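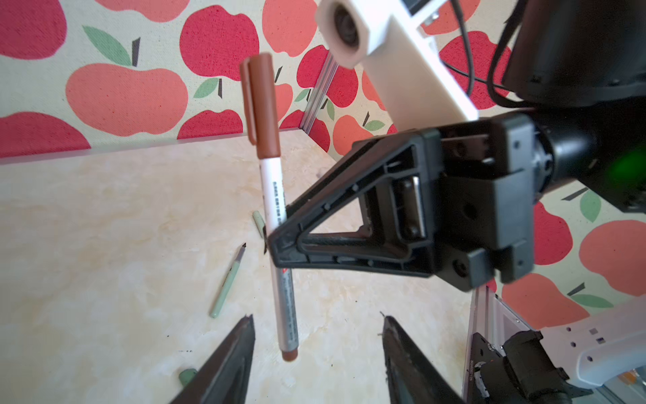 Marker with a brown cap, held upright in the gripper.

It has been six weeks since the pen-sorting bench at our Giseck site was partly handed over to a pair of arms, and I have been asked several times to set down my own view of the change. What follows is personal and does not speak for Nollotero, although I have shown the text to my line manager as our policy requires.

The task itself is simple to state. School sets come back to us in mixed lots, and the markers and caps must be picked up, matched and returned to their trays. Until this summer the work was done entirely by hand, in shifts, by a section of 34 people. It is light work but tiring for the wrists, and it was usually given to whoever had most recently joined the company.

The Yimer cell, as we call it, now takes the first pass. An operator lays out a small batch, starts the run and attends to anything the arms leave behind. On the last Thursday before the July stocktake the bench completed 543 sets, against 451 on the same shift a month earlier. I would ask readers to treat the comparison with care. The earlier shift was one person short, and the later one received unusually clean lots.

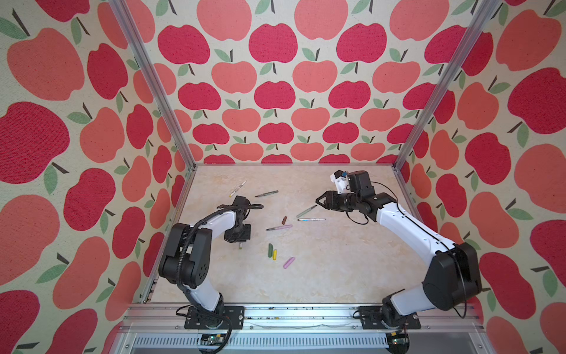 Elfriede Harms takes a less favourable view. She told me that the number of sets matters less to her than the fact that she can no longer talk to the person beside her, as there is no longer a person beside her. She would gladly give back a few sets a day for a second chair.

I consider this a fair objection, and it did not appear in any of the planning papers. Those papers dealt with floor space, guarding, training hours and the supply of spare fingers for the grippers. They said very little about how an eight-hour day would feel when it is spent attending to a machine. The operators now rotate every two hours, at the request of Joscha Engelhardt, and the first reports of that arrangement are good. I should add that it took almost a month to obtain approval for it.
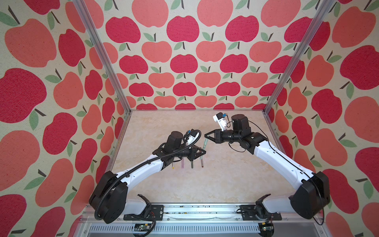 Left and right arms at the bench, with the pale green pen between their grippers.

There is also the question of skill. Experienced sorters know by touch when a cap has not closed, and they can tell a worn tip without testing it. None of this was written down. Finn Stüber has begun to record it, sitting with two colleagues at a time and noting what they check and in which order. The notes are intended for the people who set up the cell, but they have already proved useful to new starters on the manual bench, who previously had to pick these things up as best they could.

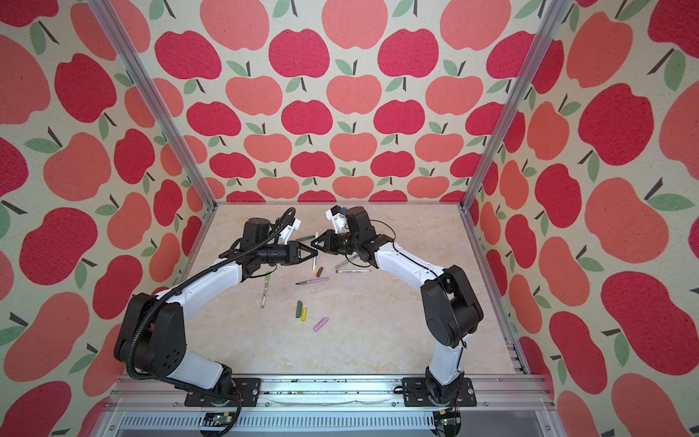 Pay is the matter on which I am asked most often, and on which I can say least. The operators carry more responsibility than they did as sorters, and their grade has not yet been changed. A review has been promised. My own position, which I have put in writing, is that the new grade should apply from the day each person was signed off on the cell and should not wait for the review to close.

No post has been lost at Giseck so far. Two colleagues have moved to goods-in by their own choice. The Ritumton site is due to receive the same equipment next, and I have suggested that its sorters visit our bench before the layout there is fixed, and that the second chair be included in the drawing.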